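What Is an Entrance Exam, and How Do People Get Ready for One? 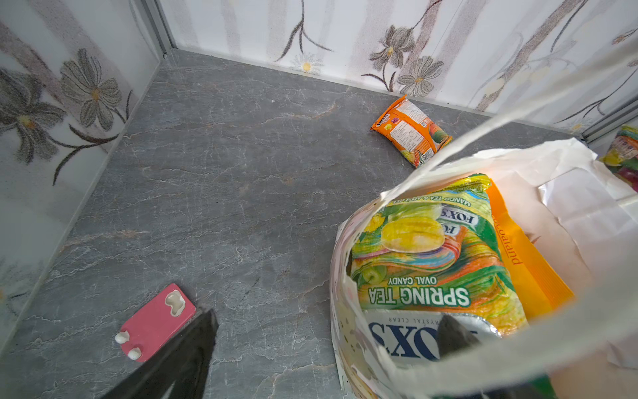
An entrance exam is a test you take to get into a school, a college or a course. It is different from the tests you do in class. A class test checks what you have learned so far, and your teacher uses it to decide what to teach next. An entrance exam is used to choose people. If a college has places for 500 new students and many more than that want to come, it has to choose somehow, and an exam is one way of doing it. The questions can be about almost anything in daily life. One might ask you to read the nutrition text printed on an orange snack packet, like the one lying on the marble-patterned floor by the flowery wallpaper, and work out how much sugar is in two packets. Another might ask you to read a story and say what a person in it was feeling.

Who takes entrance exams?

Mostly older pupils and grown-ups. Someone who wants to be a doctor, a vet, an engineer or a lawyer may have to take one before the training begins. Some music and art colleges have them too, but there the exam might mean playing a piece or bringing a folder of drawings. In some places children take an entrance exam at the age of ten or eleven, before they move to a bigger school. In other places there is no such exam at all and you go to the school nearest your home.

Danica Skála took one when she wanted to train as a vet. "I was good with animals and I thought that would be enough," she says. "Then I saw that there were two papers and one of them was nearly all chemistry. I had to go back to my old school books."

What is in the exam?

It depends on the course, but most exams are split into parts, called sections or papers. These are common ones.

Reading. You are given a page of writing and asked what it means. The answers are in the writing, or can be worked out from it.

Number work. This can be sums, shapes, graphs or problems written in words.

Reasoning. These are puzzles. You may get a row of shapes and have to find the one that comes next. You may be told three facts and asked which other fact must be true.

Subject knowledge. This is what you have learned in a certain subject, such as science, history or a language.

Some papers ask you to write long answers in your own words. Others are multiple choice, where you are given several answers and mark the one you think is right. Multiple choice papers are often marked by a computer. Long answers are usually marked by a person, who has a list of things to look for, called a mark scheme.

There is one rule you should look out for. In some exams a wrong answer costs you a mark, or part of a mark. This is called negative marking. In those exams it is sometimes better to leave a question out than to guess. In other exams a wrong answer costs nothing, so you may as well have a go. The rules are printed at the front of the paper, and people who are getting ready for an exam read them well before the day.

What is a syllabus?

A syllabus is a list of everything that might come up. It does not tell you the questions, but it tells you the topics. If the syllabus for a maths paper says fractions, percentages and angles, then you know what to practise.

Armindo Salgado teaches pupils who are getting ready for exams. He asks them to print the syllabus and go through it with three pencils. Green is for things they know well, yellow is for things they half know, and red is for things they have never understood. "They all want to start with the green," he says. "I make them start with the yellow, because a half-known topic can be fixed in an afternoon. The red ones take longer and we do those together."

What is a practice paper?

A practice paper is a set of questions like the ones in the real exam. Some are real papers from earlier years, called past papers. Others are written by teachers or by companies.

A mock exam goes one step further. You sit at a desk, you are not allowed to talk or look at your notes, and there is a clock. When the time is up you put your pen down, even if you are in the middle of a word. Mocks are useful for finding out how fast you work. Plenty of people know the answers but run out of time the first time they try.

If you do a practice paper, the most important part comes after you finish. Go back over the questions you got wrong and find out what happened. There are a few usual causes:

You did not know the topic.
You knew it but read the question too quickly.
You made a slip in a sum.
You ran out of time.

Each one needs a different kind of work. Learning more facts will not help much if the trouble is that you skipped the word "not" in the question.

How long do people study for?

Some start a year before. Some start a few weeks before, and find it hard. Short, regular study works better for most people than one very long day. This has been tested many times by people who study memory. When you learn something, leave it for a day or two and then try to remember it, it tends to stay in your head longer. This is called spaced practice.

Here is the plan Zulmira Rebelo made when she was studying for her college exam in August:

9 o'clock - twenty minutes of reading questions
Break
10 o'clock - half an hour on one yellow topic
Lunch
After lunch - mark the morning's work and write down mistakes in a notebook

She did not study in the evenings, and she took one whole day off each week. Her brother Hélder tested her on the mistakes notebook when he came home from work.

You can try spaced practice with anything, such as spellings, times tables or the names of rivers. Write each one on a card. Test yourself today, then in two days, then in a week. Put the cards you get right in one pile and the ones you get wrong in another, and look at the wrong pile more often.

What happens on the day?

You go to a place called an exam centre, which may be a school hall or a room full of computers. You show a card or a letter to prove who you are. Phones are switched off and handed in or put away. A person called an invigilator reads out the rules, tells everyone when to start and watches the room. The invigilator cannot help with the questions, but can help if you feel ill, need the toilet or your pen has run out.

Some people are given extra time, bigger print or a quiet room of their own. This can be for people who have trouble seeing, who find reading harder than others do, or who have a broken arm. It has to be arranged before the day.

What if you don't pass?

Many exams can be taken again. Some people get in the second time, or go to a different college, or choose another course and like it. Danica Skála did not get a place after her first try. She worked at a stable for a year, studied her chemistry and took the exam again.

Words to know

Candidate - a person who is taking an exam.
Invigilator - the person who watches over the exam room.
Mark scheme - the list a marker uses to give marks.
Mock exam - a practice exam done under real rules.
Negative marking - losing marks for wrong answers.
Syllabus - the list of topics that may come up.

Written by Vitória Veloso. Last checked May 5, 2022.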